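We use cookies to remember your cart and to see which pages get read. OK / Change settings

Ploncombe Two-Arm Bin Kit
Item 514, updated 24/02/2022

If you've ever tried to teach a robot to put things away, you know that bins are where the fun starts! Rims get in the way, walls hide the part you want, and clear plastic is its own special headache. The Ploncombe kit gives you two black arms with grippers, plus the clamps and software to run them over one table (you bring the table, and whatever bins you like).

We've had ours going since July and we still stop to watch it. Each arm can work its own bin, so you can have one reaching down on the left while the other is busy on the right.
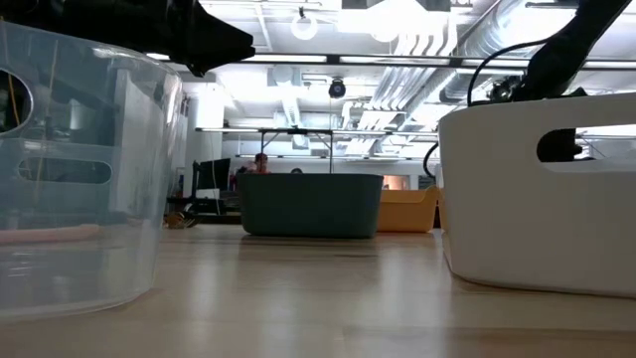
What comes with it
- Two arms with grippers, already paired
- Table clamps and cable ties (use them, the cables like to wander)
- Lokham control software, one seat
- 14 practice routines for sorting and moving small items

Setup took us one long afternoon, most of it spent on arm spacing. Start with wide bins and low rims, then go deeper once you trust your reach limits. Spare finger pads are sold separately as item 226.

Price: $1,622 for the pair, power supplies included.

Comments (3)

Ľudovít Kováčik: Does the software let me slow down just one arm?

Benirik Shop: Yes, each arm has its own speed slider.

tallpines: Love mine. Wish the clamps opened a bit wider for my thick bench.

Related items
Halvorsen Bench Clamp, wide
Lokham Extra Seat
Ploncombe Finger Pads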